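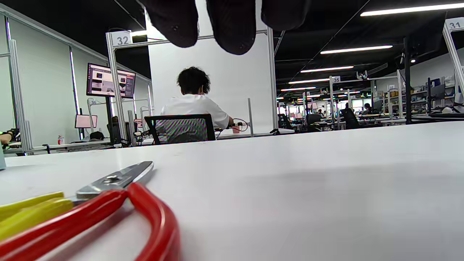 Jestemel: older streets, separate services

Rizwan Satti has handled residential sales in Jestemel for most of his career. The district has 468 houses on three ridges west of Trarkton and runs its own water and road services. "Buyers assume we are part of the city," Satti says. "The tax bill is separate, and so is the permit office."

Lots north of Kocsis Avenue are the larger ones. South of it, most houses sit on parcels 36 feet wide, with rear alleys and no driveways. Satti puts the typical floor area there at some 1000 square feet.
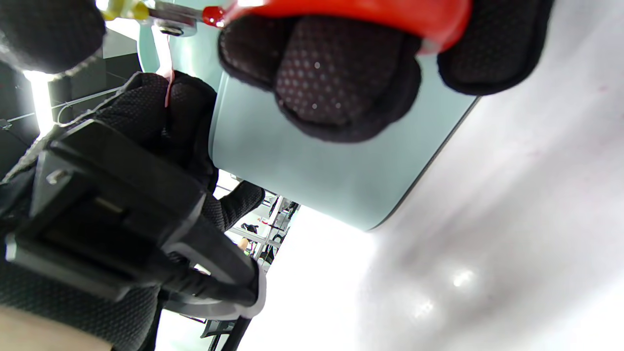
Black plug and cable, with a pale mint-teal housing.

Listings peak in March. Satti advises buyers to request the sewer lateral report before making an offer – the clay lines on Gultance Street are original. "Replacement is the owner's cost up to the main," he says. "It should be in the price."

Bus service to Trarkton stops at 9 p.m. Satti says an extension is under review, but he does not mention it to clients.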